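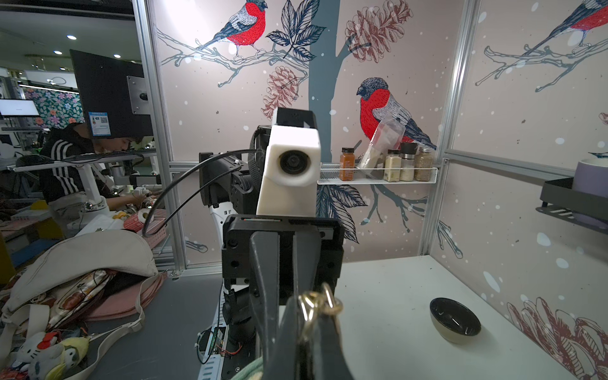

Eetu Rautiainen

Speaker notes: Margin lending and the private investor
Afternoon session, main hall. Speaking time 35 minutes, questions to follow.

Opening
Thank the hosts and the Nolden Savings Forum. Remind the audience that nothing said in this session is personal advice and that the views are those of the research office.

Slide 2. What a margin loan is
The investor borrows from the broker against shares already held. The shares serve as security. If their value falls below an agreed level, the broker may ask for more cash or sell without further notice. Read the clause from the Lanus standard agreement aloud, slowly. Most clients have signed something similar and few have read it.

Slide 3. Our survey
In September we wrote to clients of three brokers and received 613 usable replies. More than 80 came from people who had opened a margin account within the previous year. Explain that the replies were voluntary and should not be taken as a picture of the whole market.

Pause. Let the room look at the chart.

Slide 4. Worked case
An investor holds 10,000 in shares, half of it borrowed. A fall of 5 per cent in the shares takes 10 per cent from the investor's own money, before interest. Do the sum on the board. Interest is charged daily at Kioko and monthly at Lanus; mention this only if asked.

Slide 5. Forced sales
Brokers sell when prices are already falling, and many accounts reach their limits on the same morning. Refer to Bakari Urio's paper on small company shares, copies of which are on the table by the door. He will take questions on the method.

Slide 6. What we ask of brokers
A plain warning before the account is opened. A message to the client when the limit is near, sent in good time. Yearly figures on forced sales, published in a common form. Proltden has agreed to the first two and is considering the third.

If time is short, leave out slide 7 (tax treatment) and go directly to questions. Microphones are at both aisles.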